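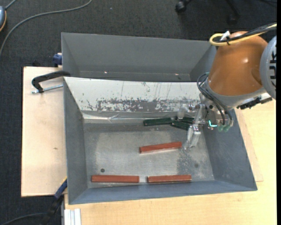 Child walked in during a live radio interview, can I get the clip taken down?

Posted by Drosteck
Monday

I did a phone-in interview by video link for a local station last month. It was meant to be audio only, but they also streamed it. My daughter is 5 and came in halfway through asking for her tablet. I dealt with it in a few seconds and carried on, and the presenter was nice about it. The station has now put that part up on its own as a short clip. It had 600 views this morning and a lot of the comments are about her. I never signed anything. I would like it removed, or at least her face blurred. Do I have any say in this, and who do I write to?

Pettigrew
Write to the producer who booked you first and copy in the station's general address. Keep it short. Give the link, the time in the clip where she appears, her age, and say you did not agree to her being shown. Ask for one thing clearly: either take it down or blur her. If you ask for several things they will pick the easiest.

Most broadcasters have rules about under-16s and consent, and a parent saying no usually carries weight even when the child wandered in by accident. Live is treated a bit differently from a clip cut afterwards, as somebody chose to cut and post it. I would mention that. Also dig out the booking email and see whether it said audio only. Mine did when I had a similar problem, and they replaced the clip within 2 days.

If they refuse, ask for their complaints procedure in writing. After that you can go to the regulator, but they will normally want to see that you complained to the station first. Take screenshots of the page and the comments now, with the address showing.

Nusent
Just lock the door next time. Everyone has seen worse and it will be forgotten in a week.

Dirnance
Agree with Pettigrew about the producer. Check whether other accounts have reposted it too. Ours was on 104 pages by the time the original came down, and the station can't remove those for you. You have to use the report form on each site. Look for the option about a child's privacy. The copyright form won't help unless you made the video. Ask the station to switch off comments while they decide, they can do that straight away.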